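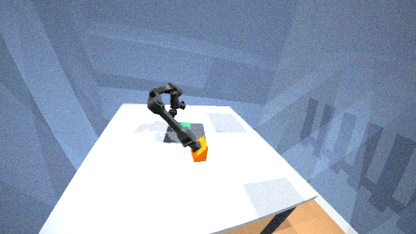

Radwa Ramadan reckons we talk too much about watch straps, and she might be right, but you did click on "About us"! So, hello. I'm the one who answers the emails at Kulldale, our little online shop for replacement straps, buckles and spring bars.

I started in June with 279 straps in the spare bedroom, most of them brown (I like brown). We now keep more than 2,000 on the shelves, in every colour I could get hold of, plus our own two ranges: the Radwan, a soft leather one, and the Lukar, which is rubber and good for swimming.

Not sure of your size? Measure between the lugs in millimetres, or just email me the model and I'll look it up. I do most of my replies after 7 pm, once the parcels have gone, so don't worry if you don't hear back at lunch.

We don't sell watches, sorry, and we can't do batteries. Gretusow bracelets are back in stock though, in grey and gold!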